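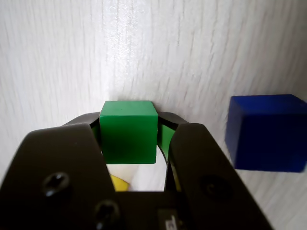 초록색 큐브.

저는 한국에 온 지 6년이 되었지만 아직 한국어로 긴 글을 쓸 때는 사전을 옆에 둡니다. 틀린 표현이 있으면 댓글로 알려 주십시오. 지난번에 부엌 서랍 이야기를 썼으니까 이번에는 책상 이야기를 쓰겠습니다.

제 책상은 밝은 색이고 나뭇결 무늬가 있습니다. Surnwood라는 작은 가게에서 중고로 샀습니다. 처음 샀을 때는 아무것도 올려놓지 않겠다고 결심했습니다. 그 결심은 두 주일 동안 지켜졌습니다. 그 후에 연필, 영수증, 단추, 큐브가 차례로 올라왔습니다.

큐브는 나무로 만든 것이고 초록색, 파란색, 빨간색, 노란색이 있습니다. 조카가 어렸을 때 쓰던 것인데, 조카는 이제 다섯 살이 넘어서 더 복잡한 장난감을 좋아합니다. 저는 버리지 못하고 가져왔습니다. 전화를 오래 할 때 손에 하나 쥐고 있으면 마음이 편해집니다. 저는 초록색을 제일 자주 잡습니다. 색이 진하고 반짝거리지 않아서 눈이 피곤하지 않습니다.

8월에 이사 준비를 하면서 작은 물건에도 모두 자리를 정해 주려고 했습니다. 그래서 검은색 종이 상자를 꺼냈습니다. 뚜껑이 얕아서 상자 밑에 끼워 놓을 수 있습니다. 이렇게 하면 뚜껑을 찾으러 다니지 않아도 되고, 책상에서 자리를 더 많이 차지하지도 않습니다. 저는 이 방법을 우연히 알았는데 아주 만족합니다.

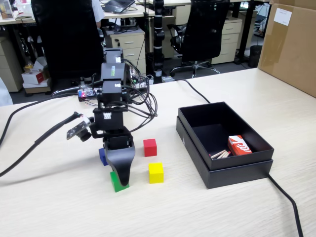 상자에 무엇을 넣을지 정하는 일이 생각보다 어려웠습니다. 성냥은 구석에 모아 두기로 했습니다. 초를 켤 때만 쓰는데, 필요할 때는 언제나 보이지 않습니다. 큐브도 같은 상자에 넣으면 간단하겠지만, 장난감과 성냥을 함께 두는 것은 조금 마음에 걸립니다. 조카가 놀러 오면 제일 먼저 큐브를 찾을 것이기 때문입니다. 성냥은 나중에 높은 선반으로 옮기려고 합니다.

전선도 문제입니다. 검은 전선이 책상 위를 지나가고, 하나는 뒤쪽으로 바닥까지 내려갑니다. 어느 것이 어디로 가는지 저도 가끔 헷갈립니다. 이름표를 붙이려고 종이테이프를 사 놓았는데 그 테이프를 어디에 두었는지 모르겠습니다. 부엌 서랍일 가능성이 높습니다.

정리에 대한 책을 읽으면 같은 종류끼리 모으라고 합니다. 저는 그 규칙을 좋아하지만 잘 지키지는 못합니다. 큐브는 큐브끼리 모았다가도 저녁이 되면 초록색만 다시 밖에 나와 있습니다. 제가 꺼내는 것입니다. 그렇다면 초록색의 자리는 처음부터 상자 밖이라고 해야 할지도 모르겠습니다.

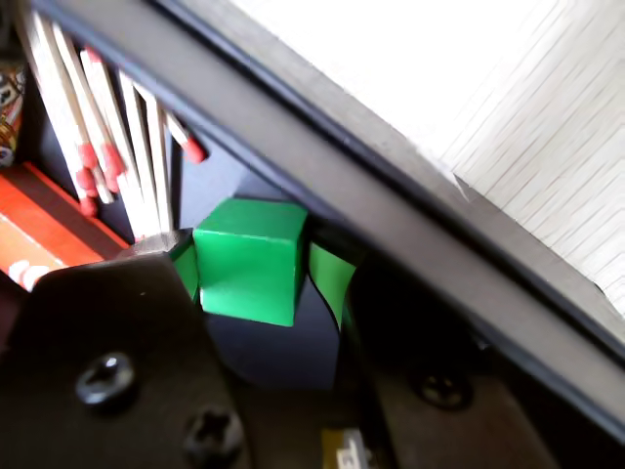 Lucie Simard 님이 지난 글에 이런 댓글을 남겨 주셨습니다. 매일 손이 가는 물건은 상자에 넣지 말고 작은 접시를 하나 정해서 그 위에만 두면 된다고, 자기도 열쇠와 지우개를 그렇게 두고 나서 찾는 시간이 줄었다고 합니다. 다만 접시가 크면 금방 다른 것이 쌓이니까 꼭 작은 것을 고르라고 하셨습니다.

좋은 의견이라고 생각합니다. 집에 차를 마실 때 쓰던 작은 받침 접시가 두 개 있습니다. 하나는 가장자리에 금이 가서 부엌에서는 쓰지 않습니다. 오늘 저녁에 그것을 씻어서 책상 왼쪽에 놓아 보겠습니다. 종이테이프를 찾으면 전선 이야기도 다시 쓰겠습니다.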